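Silmont issues reporting rules for simulated robot trials
8 Apr 2020 | By Aušra Pärn

Silmont has published a practice note on how simulated trials of household robots are to be logged.

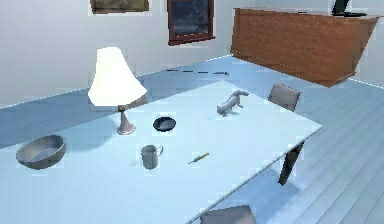
The note sets a minimum of 40 runs per task and requires object poses to be stored at reset.

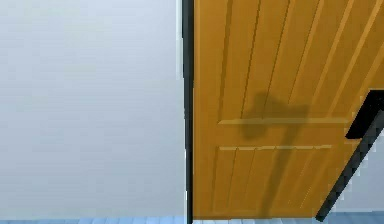 Arm and gripper at a partly open paneled door, simulation.

Contact with doors must be logged separately from grasp faults.

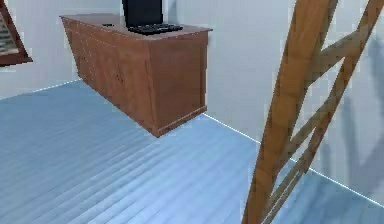 Desk and ladder in a simulated room.

Floating or intersecting furniture is to be reported as a scene defect.

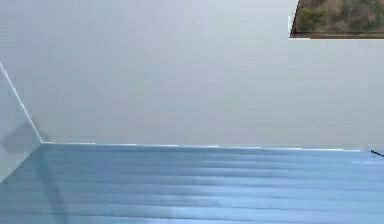 Source: Silmont / Dudás

Norbert Lakatos, who edited the note, said views with no target object stay in the log. Comments close after 52 days.

Related items
Firitz revises gripper force limits
Silurow test log format, March update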